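Colour, Grey and the Eye: Our Term Project on Muted Palettes
Mehrangiz Babaei, Visual Communication

I never expected to get this excited about grey! Our group spent July asking whether people see a plain grey as warm or cool depending on what sits beside it. We mixed 35 swatches by hand, named our favourites after our street (Salar is the bluish one, Khosravi the brownish one) and showed them to classmates under the same lamp.

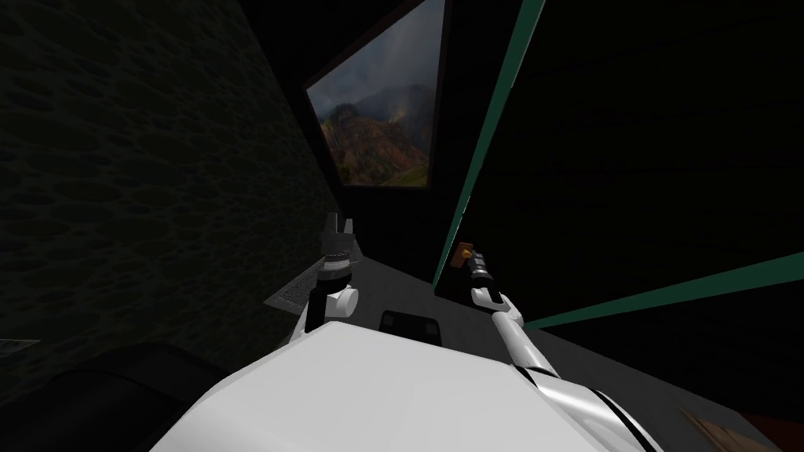
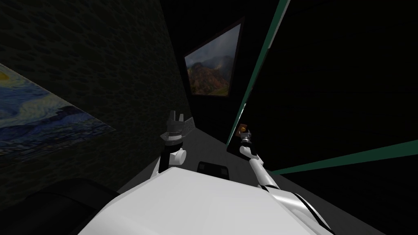

Neutral colours do a huge amount of work in design, and we kept finding that a grey hardly has a character of its own until it gets a neighbour. Salar looked almost lilac next to mustard, then went flat as slate on navy. White is the trickiest neighbour of all — a big white shape with soft edges, like the robot's body low down in both views, makes the greys near it easy to compare. We tried the same trick with white card and our testers loved it.

The last 5 swatches dried darker than we had mixed them, so we left them out of the results. Next term we want to try greens, and I've already got my eye on a gorgeous eucalyptus colour from the Boteo paint range.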